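Progress note to Amber Verbruggen, Stelmakh fund
November 12, 2018

The drinks corner is really coming together! We have settled on one plain layout for the lemonade work: brown paper over the white table, a cutting board, a lemon and a metal jigger. So little gear, and so much to try with it. 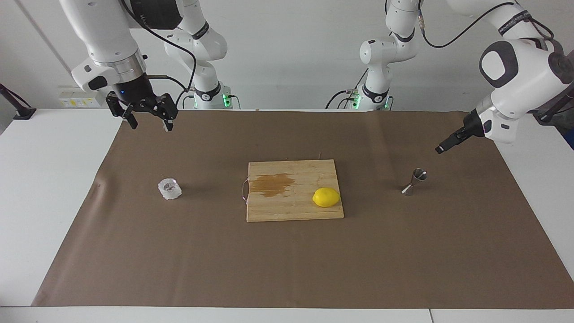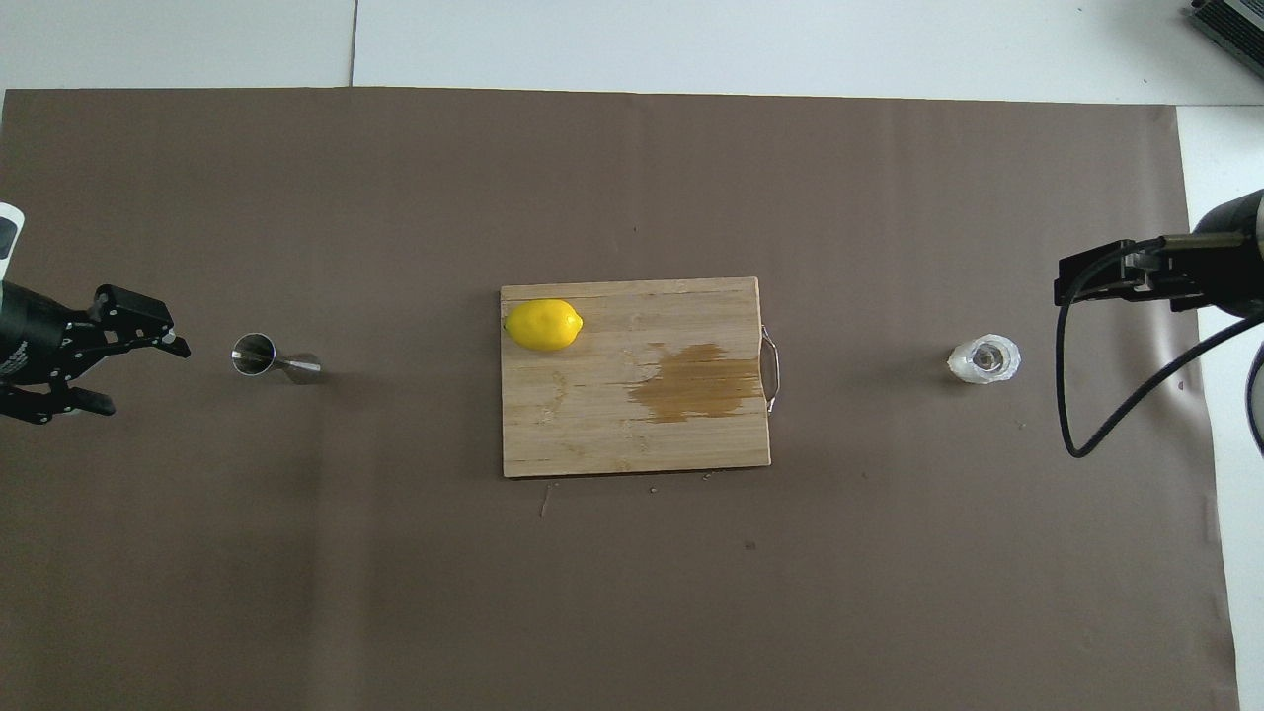
Since June we have written 11 recipe cards, and I'm delighted with the short ones - they fit on a single side. The paper costs are well under plan, with 317 dollars left of the 509 you approved. Next up are the cards for iced tea, and I'd love your comments on the draft within 30 days.

Orest Nechyporuk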